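Resolved Tickets > Labels & Printing

Case label prints 29 units per tray after item master import

Friday, January 25, 2019
Logged by Nhàn Đồng, Dristitz application support 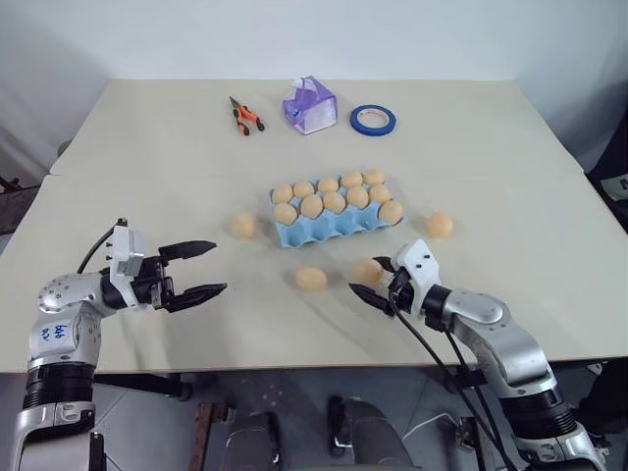
Customer site is Drurkthorpe, egg packing and dispatch. Case labels from line 2 printed the wrong unit count following the item master import. The count field on the label is meant to come from the pack definition: rows times columns of the tray, times trays per case. The item affected is the 15-cell tray, three rows of five, the same layout as the light blue one with the front row mostly unfilled. The label engine does not look at how many cells are filled. It reads the tray code, finds the pack record and multiplies. For a case of four trays the label should read 60. It read 116, i.e. 29 per tray. No tray at this site has 29 cells.

Severity: 2
Component: label service, pack definition table
Workaround available: yes (manual override at the print station)

Symptoms
- Quantity on case label wrong for the 15-cell tray code only.
- Quantity on the pick list for the same order is correct.
- Reprint from history gives the wrong value again.
- Barcode scans, but the encoded quantity matches the wrong printed value, so the Lưu warehouse rejects the case at goods-in.

Checks made

1. Restarted the label service. No change.

2. Printed the same order to a second printer. Same value. Printer and driver ruled out.

3. Compared the template with the copy in source control. Identical. The quantity field is bound to PACK_QTY, as it should be.

4. Logged in with the support account to view the pack record. Access denied. The Avatier password reset had gone through but the role had not come back with it. Site admin re-added the role. Not related to the fault, but it cost most of the morning and is noted in case others see it.

5. Pack record for the tray code shows ROWS 3, COLS 5, CELLS 29. CELLS should be a calculated field. On this record the "manual" flag is set, so the stored value is used and the calculation is skipped.

6. Searched the table for other records with the manual flag. 26 found. On 25 of them the stored value equals rows times columns, so they print correctly and went unnoticed.

7. Opened the import file. The supplier sheet has an extra column, "depth mm", between COLS and the tray description. The import map is by position. The depth value was written to CELLS, and a non-blank CELLS value sets the manual flag. Depth of this tray is 29 mm in the sheet. The other flagged records are older and did not come from this import.

Cause
Positional column map used against a changed supplier sheet. Validation on CELLS only rejects values over 200, so 29 was accepted.

Fix applied
- Cleared the manual flag on the tray record and recalculated. CELLS now 15.
- Flushed the label cache. Without the flush the old value continues to print until the service restarts overnight.
- Test case label printed at line 2: quantity 60, barcode quantity 60.
- Import map changed to match on header name. An unknown header now stops the import with an error.

Notes for site
Labels already in history keep the old quantity. Do not reprint them. Void the label and issue a new one from the order screen. Part-filled trays go through the short-pack screen as before, where the operator keys the quantity by hand. That screen does not use the pack record and was not affected.

Outstanding
- Add a validation rule: CELLS must equal ROWS x COLS unless a reason code is entered. Raised as a change request, no release assigned.
- Clear the manual flag on the other 25 records. Site has asked for this to wait until after stocktake.

Status: resolved, pending customer confirmation

Related tickets
Label service does not pick up new printer name
Short-pack screen loses focus after quantity entry
Import stops at row with blank supplier code
Avatier reset completes but role is missing
Goods-in rejects case barcode with leading zero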